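Why Do Polar Explorers Pull Sleds?

A long walk over ice can last for weeks, and there are no stores. Explorers must bring all their food, fuel and tents with them.

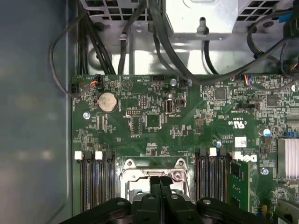 Anum Rind asks, why not use a backpack? A sled slides, so it can hold much more than your back can.
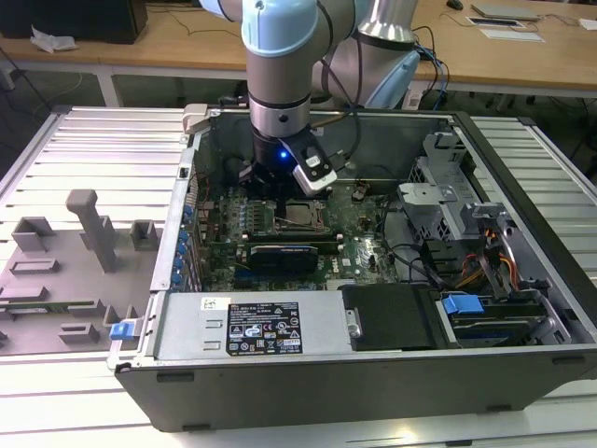
Heavy things go at the bottom of the sled. If the load is tall, it tips over on bumps. Look at the computer tower lying on its side: it is lower that way, and harder to knock over. Tents and sleeping bags go on top.

Most sleds are pulled with a harness around the waist.

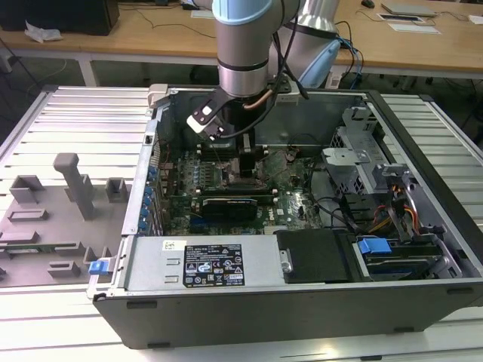

An open desktop computer, lying flat.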